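4.2 Evening movement between venues

We now turn to the part of the study we enjoyed most: what visitors do once the tasting rooms close. Most earlier work on wine towns stops at five in the afternoon, when the last pour is done and the shuttle buses head back to the hotels. In Girham the evening is where things get lively! Our 392 completed trip diaries show guests walking from bar to bar, doubling back for a band they liked, and changing dinner plans on the strength of a tip from a bartender.

Diaries were handed out at check-in at the Tistero, a small hotel two blocks from the main square, and collected at breakfast. Guests wrote down each stop, the time they arrived, and what made them pick it. Many filled the margins too, and those side notes (one guest drew a full map of the square, with stars) turned out to be a wonderful source. Figure 3 shows part of a room interior.
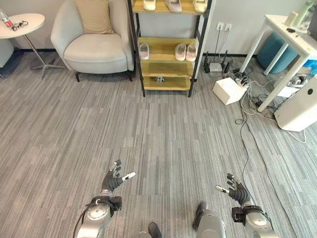
Figure 3. Armchair, round side table and shelving unit with slippers.

4.3 Live music as an anchor

Of the 22 venues in the downtown area, the Vimbridge was the one that shaped the most evenings. It has a low stage, a short wine list, and two sets a night in October, the month of our fieldwork. Guests who planned to hear the early set ate before it and then kept going, often to the courtyard bars on the north side. Guests who planned on the late set did the reverse, and their routes were longer and looser, with more stops chosen on the spot.

This fits well with Nørgaard's idea of the "fixed point," in which one timed event gives an otherwise open night its shape. We were delighted to see it come through so clearly in people's own words. "We built the night around the trio," one guest wrote on a Friday, "and the rest just happened." Another skipped the second set at the Vimbridge for a glass of red at Aydoğan, met a couple from the next town over, and returned with them for the final song.

Walking distance mattered less than we had guessed. A stretch of 700 meters separates the square from the riverside bars, and guests crossed it gladly when there was music at the other end. With no music there, most stayed put.

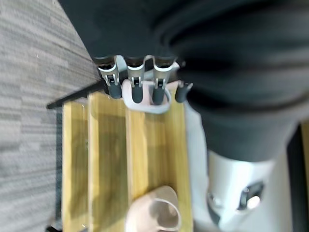
Did guests who took a winery tour during the day go out less at night?

They went out just as often, but they started later and made fewer stops, usually after a rest at the hotel and a proper dinner.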